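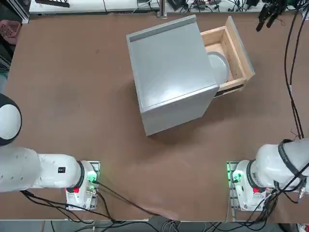 Wusel is the student robotics project at Godo Technical College, and we are taking new members for the term starting in January. We meet in the evenings and work on one shared rig with two arms. This year's task is putting away and fetching crockery, and we are starting with a grey cabinet on the table and one drawer. The drawer is light plywood and slides out of the side, and a round white plate lying in it can end up partly under the cabinet's edge, so the arm has only the right-hand part of it to aim for. Most of our time this term has gone into cases like that. We want to get on to the rest of the task and we need more people to do it.

You do not have to be studying engineering. Of the present group, two are on the computing course, one does product design and one does maths. Sabina Sokol runs the evenings and Branislav Doležal looks after the arms and the wiring. Our staff supervisor is Marijke Van der Linden.

What we are looking for

Operators. You drive the arms through the task by hand while the cameras record. It is repetitive work and needs patience. A session is 72 runs with a break in the middle, and we ask for one session a week. Training takes two evenings and we provide it. People who play an instrument or do close work with their hands tend to pick it up quickly, but there is no test.
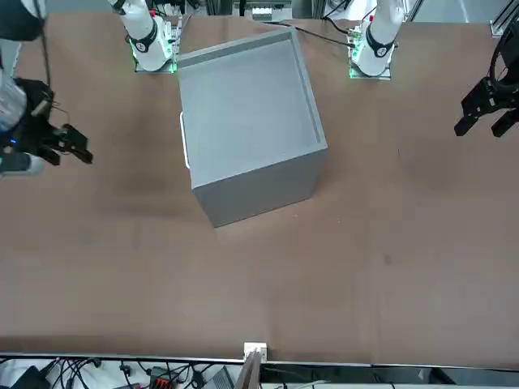

Software people, two places. Our code is mostly Python with some C++ near the arms. You should be able to read someone else's code and be willing to write down what you changed. The first job will be the tool we use to check recordings. It currently loads every run in full before it shows anything, and now that we are past 4,000 runs it is slow enough to be a nuisance. After that there is plenty to do on calibration and on the training scripts. Knowing Git is useful. If you have only used it by yourself we can show you the rest.

One person for parts and printing. You would make handles, drawer fronts, brackets and spare fingertips, and keep a list of what has been made and from which file. Access to the print room is arranged through us. The parts budget for the year is £600, so we repair things where we can.

One person for writing up. We enter the Pitus student challenge in the spring and it asks for a short technical report and a results table as well as the robot run. Last year the report was written in two nights and it showed. We would like someone who starts in January and comes to most meetings, so that the report is built up as we go. You will be named on it in the same way as everyone else.
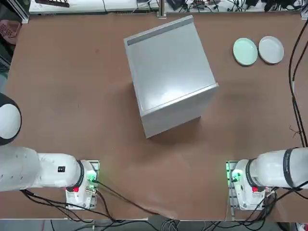

How the evenings run

The room is open from 5.30 pm and we start at 6. The first part is setting up, checking the arms move freely and going through the fault book. Recording goes on until 8.30. Then we go through the evening's runs and mark each one as good, bad or unsure. Anything marked unsure gets a second look from somebody who was not driving. We are normally out by 9.15 because the building closes at half past.

At least two people must be in the room when the arms are powered, and one of them must have done the safety induction. The induction is an hour long and is held at the start of term. You cannot operate until you have done it, whatever experience you have from elsewhere. Long hair tied back, no lanyards, no loose sleeves. Drinks stay on the bench by the door.

What comes next

Once the drawer is reliable we move to the handle. The arm has to get its fingers to either side of the upright part and pull without dragging the whole cabinet across the table. We have some early recordings but too few to train on, and getting a proper set is the first thing new operators will be doing.
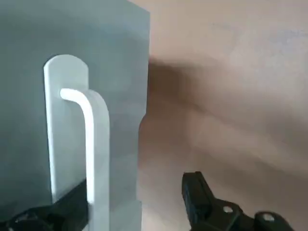
The white handle between the open gripper fingers, from the wrist camera.

After the handle we want both arms working at once, one holding and one placing. Vojtěch Hubáček has a plan for this and will go through it at the January meeting.

Time and credit

Operators: one evening a week. Everyone else: one evening plus whatever you can manage, which in practice is two or three hours. There is no pay. Second and third years can count Wusel as a practical option if their tutor agrees, and Marijke can sign the form. If you have exams coming up, tell us and take the weeks off. We would sooner have that than somebody disappearing.

How to apply

Write to Sabina through the college directory, with "Wusel" in the subject line. Say which place you are interested in, which evenings you can do, and a few lines on anything you have made or mended, at college or at home. No CV needed. Applications close at the end of December. We will ask everyone who writes to come in for one evening and try the rig before either side decides.

Come to Room 42 in the Urban Building. The lift stops one floor short, so if stairs are a problem let us know beforehand and Branislav will meet you at the goods lift.

This site uses cookies to remember your settings and count visits. By continuing to browse you agree to our use of cookies. Accept Manage settings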